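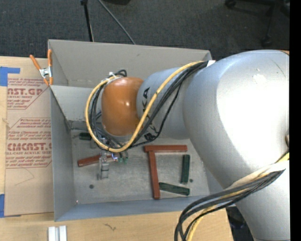

Chapter 4
Storing and Counting Stock in a Small Business

Learning goals
After you have read this chapter, you should be able to
explain the difference between stock on hand and stock available
choose a storage method for goods of different kinds
carry out a cycle count and correct the stock record

4.1 Why stock needs attention

Many owners of small businesses know very well how much money is in their bank account, but they know much less about the goods on their shelves. These goods are also money. They were paid for, and until they are sold the money cannot be used for wages, rent or new orders.

Consider the firm Masanja, which sells spare parts for bicycles from a rented unit. The owner, Trí Châu, orders brake cables from the supplier Collitz. His record says that 80 cables are on hand. On Sunday he looks on the shelf and finds 70. The missing 10 were put in the wrong bin when the last delivery was unpacked. During the week he refused an order from a repair shop, as the cables on that shelf were already promised to other customers.

We see two different questions in this story. The first is how many pieces are in the building. The second is how many pieces can be promised to a new customer. We call the first quantity stock on hand and the second stock available. Stock available is the stock on hand minus everything that is already reserved.

4.2 Fixed and free locations

In a fixed system, each product has its own place and nothing else may be put there. New staff learn such a system quickly. Its weakness is the unused space, for the place stays reserved even when the product is sold out.

In a free system, goods go to any place with enough room, and the place is written in the record at the same moment. The space is used better, but the whole system depends on the record. If one person forgets to write the location, the goods are lost until somebody finds them by chance.

Many firms combine the 2 systems. The wholesaler Brukex keeps its fast-selling goods in fixed bins near the packing table, and its slow goods in free locations at the back. Labels should be placed on the front of the bin, at a height where they can be read without bending.

Key terms
Stock on hand: all pieces physically in the building.
Stock available: stock on hand minus reserved pieces.
Cycle count: a count of a small part of the stock, repeated regularly with a different part each time.

4.3 The cycle count

A full count once a year usually means closing the business for a day. With a cycle count the work is divided into small portions. At Plilis, a seller of garden tools, the staff count one row of shelves each morning before the doors open. The person who counts does not see the recorded quantity beforehand.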